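Normont kitchen program to stay open through winter

The shared community kitchen on the ground floor of the Fenska building in Normont will stay open through the winter, after the town agreed to cover its heating and water bills until spring. The decision ends two months of doubt for the cooks and small food sellers who depend on the space.

The kitchen opened three years ago as a place where people could rent a stove and a work table by the hour. It was set to close at the end of November when its first grant ran out. Under the new agreement, the town will pay the utilities and the kitchen will pay for cleaning, repairs and insurance out of rental fees.

"We had people asking every day if they should look for another place," said Waqas Farooqui, who manages the kitchen. "Now I can tell them to book their hours."

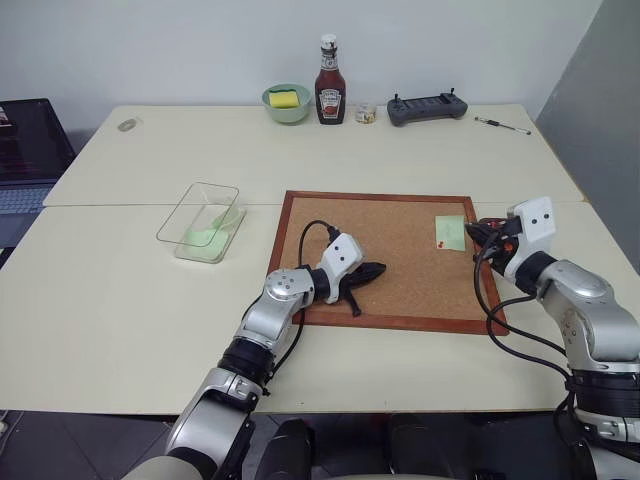

Vol. 16, No. 129

Farooqui said the kitchen logged 3010 rental hours over the past year, up from 2052 the year before. Most of the growth came from evening bookings by people who work other jobs during the day. Bakers use the room most, followed by caterers and people who make sauces and pickles to sell at weekend markets.

One regular renter is Tahira Baloch, whose company, Swati, sells lentil soups and flatbread mixes to grocery stores in the county. She started with a single four-hour shift a week and now rents three. Baloch said she had priced a private kitchen on the other side of town and found that the rent would have taken nearly everything she earned.

"I would have stopped the soups and kept only the dry mixes," she said. "Soup needs a real stove, and it needs an inspection. I can't do it from my apartment."

The county requires anyone selling cooked food to stores to prepare it in an inspected kitchen. There are two others in the area. One belongs to a church and is closed to outside businesses on weekdays. The other, in Vustness, is a 40-minute drive and has a waiting list.

Rates will go up slightly under the new agreement. Daytime hours will cost $16, an increase of $2. Evening and weekend hours will stay at the current price. Renters who book more than 10 hours a week will keep their discount, and storage shelves will still be rented by the month.

Some residents objected to the plan when it came before the town board. They said the money should go to road work and asked why food businesses could not pay their own heating costs. Board members who voted in favor said the kitchen's renters pay local fees and buy many of their supplies in Normont. The measure passed by one vote.

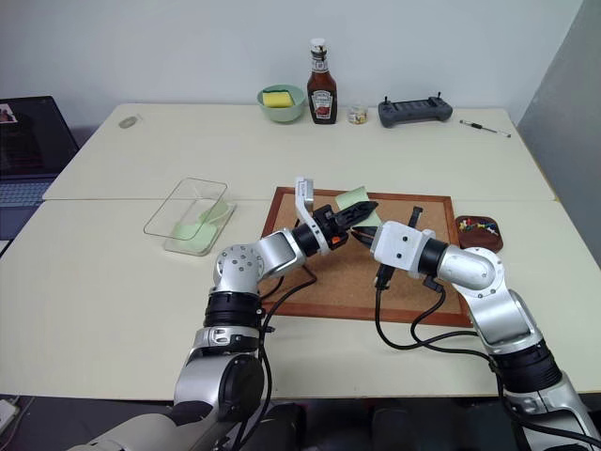

What changes for renters

The front entrance on the parking lot side will be locked after 8 p.m. Renters with late bookings should use the side door and the code sent with their confirmation. Codes will now change every month.

The large oven, out of service since late summer, is due to be repaired before the holiday baking rush. Until then, bakers are being asked to share the two smaller ovens and to keep to their booked times. The walk-in cooler is working, but anything left in it without a name and date will be thrown out on Sunday evenings.

New renters must still show a food handler card and proof of insurance before their first shift. A one-hour orientation is held on the first weekday of each month and is free. Those who have not used the kitchen for six months or more will need to take it again.

The town board will review the agreement in the spring. Farooqui said he plans to ask for a longer term at that meeting and is collecting letters from renters to bring with him. Letters can be left at the kitchen office during daytime hours.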